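Nostent Household Manipulation Practice Guide
Progress report to the Plallham Fund, period ending 31/07/2022

Work in this period went into the second draft of the practice guide for simulated household tasks. The draft now covers how a run is set up, what counts as a valid start, what must be logged, and when a run has to be thrown out. Narkden reviewed the first two parts and sent back comments, most of them on wording.

Door tasks took the most time. The old text said only that the gripper should start "near the handle," and the two teams read that differently. 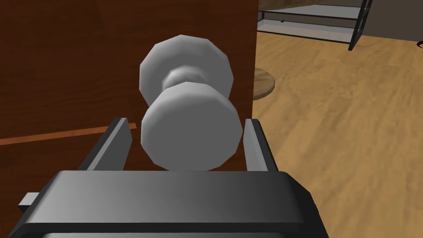

We have replaced it with a start pose given relative to the knob, plus a rule that contact force is logged from the first step. Runs that begin with contact already made are marked invalid and kept - they are not deleted.

Of the 1000 runs planned under the grant, 181 have been checked against the draft rules. 127 passed with no changes. Most of the rest failed on missing log fields, and a few on the start pose.

Table approach comes next in the guide. Rule 4.2 says the jaws must be open and empty before the arm moves in over a surface.

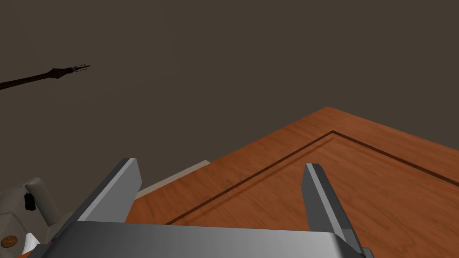

Wrist view over the table, jaws open and empty (rule 4.2).

Rule 4.3 covers furniture close to the work surface. The scene file must list every item within reach of the arm, including soft furniture, and the list is checked before the batch starts. Zaki, our log checker, now flags a scene file with no list.
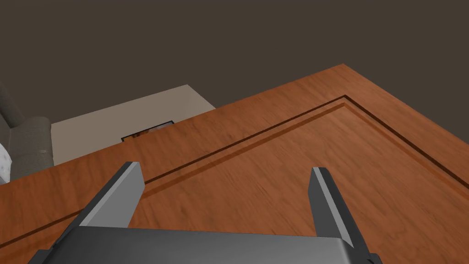 Table corner with an armchair at the left (rule 4.3).

Still open is the wrist camera angle. Narkden wants one fixed angle for all table tasks. We would prefer a permitted range, with the value written in the log header.
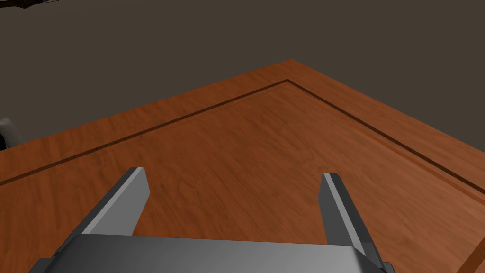
Gripper and far corner of the table, from the wrist view.

Planned for August: settle the camera angle, finish the part on discarded runs, and send the full draft to Plallham for comment. No change to the budget is requested.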